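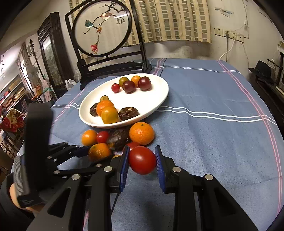
Drestlow Open Afternoon, July

I went to the Drestlow open afternoon expecting a sales pitch and got one, though the fruit was better than I'd hoped. Ekanitz, who put the thing on, promised "human skill, ready for machines." What visitors got was a pair of hand-held grippers and a table of fruit to sort. Each turn was meant to last 6 minutes. Mine ran closer to 3.

First picture: a red tomato in the jaws, just above the blue cloth, with the ribbed blue pads on either side of it. The second gripper is in among the loose fruit on the left. Mandarins, tomatoes and dates all share the plate, and I'd call that a fair test of grip - a date is wrinkled, a tomato is shiny and round. I'd still like to see the same job done with no person's hand on the handle.

The flyer says 2000 recorded turns will be enough to teach a robot arm to clear a table. I asked what "enough" meant and was handed a second flyer. Lyimo, the firm supplying the arm, had a talk listed at 4:30, and it was mostly slides.

Next open afternoon is at Zindstead, 30 places, sign up at the door. I'll go if the arm does.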